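The laundry year at Standdale

On Friday nights the robotics club of Standdale College does not build anything that walks or fights. The members fold clothes. They have done it since April, and they will do it until the national student round, where a robot arm must fold a garment it has never met.

Before the arm can fold, it must learn from people. So the students take turns with a hand-held gripper, at home, on their own beds, and every movement is recorded for the training set. The club now has 2444 recordings.

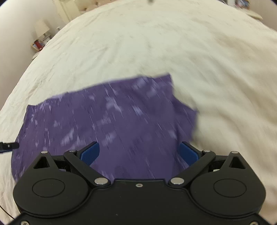

Jaws open over a purple cloth, with the bedside lamp behind.

"My mother asked me why I need a machine to do what I refused to do for ten years," says Yanling Cheng, who is the club's captain. She wrote the rules for the recordings. One rule is that you must go slowly. Another is that you must not help with your free hand, and this one is broken the most often.

Emiko Okabe teaches the group and signs for the equipment. She told me that students first choose plain towels, as the results look good quickly. Then the arm meets a sleeve and everything is lost. Hoods, she says, are the worst - they have no proper corner to begin from.

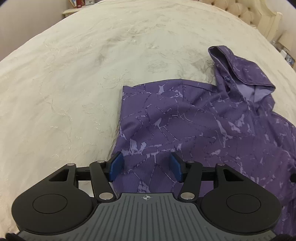 The gripper at the folded edge of a hooded jacket.

I tried it myself for one evening. The trigger is stiff and my wrist became sore after three T-shirts. Hiu-tung Kwan, the youngest member, was kind about my folding but she marked all of it as failed.

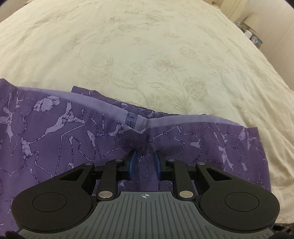
The club's real argument this season is about colour and pattern. Guoqing Xiao, who trains the model, wanted only plain clothes at first, so the program could find the edges easily. Hiu-tung disagreed, and she brought up garments like the purple one with the pale crackled lines, laid on a bedspread with embroidered flowers. If the arm can find a waist opening there, she argued, it can find one in any bedroom. Guoqing has given her 359 recordings to prove it. The first test with the arm is next month, and he has already cleared the bench.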